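How to fold and rest the dough for flatbread

For this recipe you need 400 g of white flour, a small spoon of salt, 2 spoons of oil and warm water. I learned it from my neighbor Precious Kekana, and I have changed only the resting time.

Mix the flour and the salt first. Add the water slowly and stop when the dough does not stick to your fingers anymore. Knead it ten minutes, then fold it 3 times, each time from another side. If it becomes too stiff — this can happen in July, when my kitchen is dry — wet your hands and continue.

Cover the bowl with a cloth and leave it for one hour. Do not put it in the fridge.

Before you start the rolling, clear the table and put out a tray and one plate.

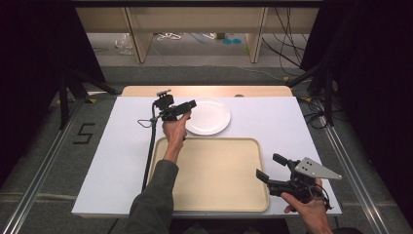 Divide the dough in eight balls and roll each one thin, like a coin. Bake them in a dry pan, one minute on every side, and keep them under the cloth until you eat.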